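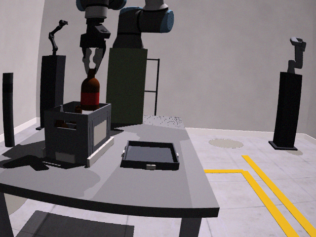

Progress report on the Ollatwood congregational records project

Submitted by Jeanie Kerr, 2012-01-18

Where we stand

The grant was made so that the minute books, membership rolls and burial registers of the Ollatwood congregation could be indexed before the people who can read the handwriting are no longer with us. I am pleased to report that all of our readers remain with us, though two have asked to be excused from anything written by the third church clerk, whose capital letters are a private matter between himself and God.

Since July we have indexed 516 pages. These cover the founding meeting, the first baptismal class, the long quarrel over the stove, and the early years of the daughter congregation at Cimar. The stove takes up 37 of those pages. I had hoped to summarize it, but the archive guidelines say every named person gets an entry, and everyone in the congregation had something to say about the stove.

Membership rolls

Both surviving rolls are finished. The older one is in German and the newer one is in English, with a stretch in between where the clerk wrote whichever word came first. Families who moved to Cimar were struck off with a single ruled line, and families who joined the Lutherans were struck off with rather more ink. We have recorded both as "transferred."

Spelling has been the slow part. The same household can turn up under 4 surnames, depending on who was holding the pen, and we have linked these in the index and left the originals alone. A descendant wrote to say we had her great-grandmother wrong. We did, and it has been corrected.

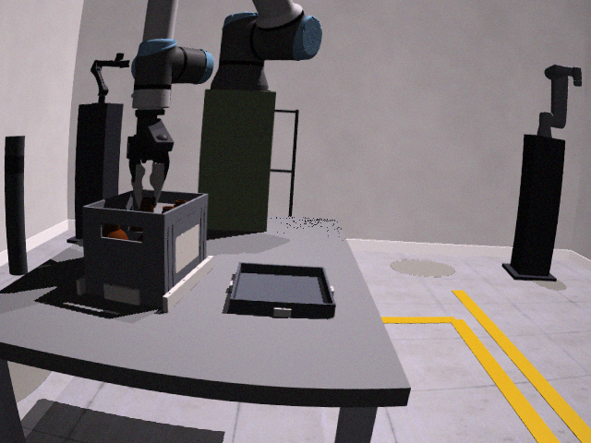

Arm and crate at the table.

Burial register

This is behind schedule. The register gives plot numbers according to a plan that was redrawn when the road was widened, and the redrawn plan numbers from the opposite corner. We have walked the rows with both plans and can now match most of the older stones. The unmarked infant graves along the north fence will need the minister's private notebook, which his family has agreed to lend us in the spring. They would like it back, they have said, and they have said it more than once.

Interviews

Older members have been generous with their time and with their pie. The interviews about the move from German to English services are the best material we have, mainly on account of how much people still mind. One man explained over a full afternoon that he had never been against English, only against singing in it. Transcripts are typed and waiting for the speakers to sign off on them – a stage at which some very good remarks tend to vanish.

Money

Spending is within the approved budget. The travel line is nearly used up, as the Cimar books cannot leave the building and so we have to go to them. The line for archival boxes is hardly touched. I would like permission to move the difference from one to the other, and will send the form if someone can tell me which form it is. The one on the website is for choirs.

Still to do

Finish the burial register and its map.
Index the women's mission society minutes, which are neater than anything the men produced and will go quickly.
Collect signed transcripts.
Deposit copies with the conference archive and the Ollatwood library.

I expect to have the index ready for the anniversary service in July. The service has been promised a printed copy for the foyer, and the date was announced from the pulpit before anyone mentioned it to me, so it had better be.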